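Mission diary, August
Entry by the Head of the Advance Office

The morning was given to the programme for the Foreign Minister's visit, which the Ministry in Negussie has now agreed in all but two particulars. The delegation will number 18, including the interpreter. I had asked for fewer. The Minister's office takes the view that the trade officials must travel with the main party, and I have recorded my reservation in the file and let the matter rest.

Our counterparts were courteous throughout. Their Chief of Protocol received us at 9.30 and kept us until shortly before noon. The first hour concerned the order of speeches at the official dinner. The host government wishes its Minister to speak before the meal and ours after it. We had proposed that both speak before, in accordance with the practice followed on the return visit. I undertook to refer the question to the capital, with a recommendation that we accept.

The more serious discussion concerned the text of the joint statement. The paragraph on fisheries is settled. The paragraph on the Mukard crossing is not. Their draft refers to the boundary "as established in 1897"; ours refers to the boundary "as described in the instruments in force between the parties". The difference is of long standing and will not be resolved by officials in one week. Ms Nazma Barua, our legal adviser, put forward a formula omitting any reference to the origin of the line and confining the paragraph to customs hours and the movement of seasonal labour. It was received without objection, although also without endorsement. I regard that as satisfactory progress for a first reading.

I should note for my own reference that the opposition newspapers here have taken a close interest in the visit. One leading article this morning described it as a favour to a government in difficulty before its provincial elections. The charge is unfair in its particulars – the invitation was issued well before the elections were called – but it will be repeated, and the Minister should expect the question at the press conference. I have asked that the briefing be amended accordingly. The answer ought to be short and ought not to mention the elections.

Lunch was taken at the Chancery with Mr Mizanur Sheikh, who has come across from the consulate at Furitz to assist with the northern leg of the programme. He reports that the provincial authorities there are anxious to receive the Minister and somewhat offended that only half a day has been allotted to them. The Governor has proposed a visit to the port, a luncheon and a tree planting. We can honour the first two. Mr Sheikh will convey our regrets as to the third, and will suggest that the Head of Mission attend in the Minister's place at a later time in the season. 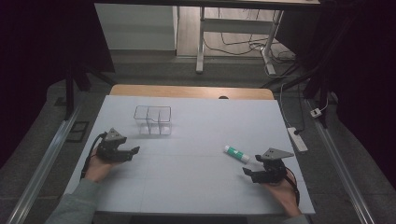

The afternoon was largely administrative. The seating plan for the dinner went through a further revision following the late acceptance of the Speaker, who outranks two of the guests already placed at the head table. I have moved our own Deputy Secretary down, with her agreement. The motorcade order was returned by the security liaison with five corrections, all of which we have accepted. The centre of the capital will be closed to ordinary traffic during the arrival, and I expect complaints.

A call was received from the capital at 4.15. The Minister is minded to add a private meeting with the leader of the opposition. I advised that such a meeting is customary and would be defensible, provided that the host government is informed before the request is made and that it takes place at our residence. A written submission is to follow tonight. Ms Barua has kindly agreed to read it before it goes.

The cable reporting the day's discussions was sent at 6.40. I have kept the annotated draft of the joint statement in the safe, together with the earlier correspondence on Mukard.

Tomorrow: second reading of the text at 10; walk-through of the arrival ceremony, weather permitting; telephone the hotel at Rirker regarding the interpreter's room, which has still not been confirmed.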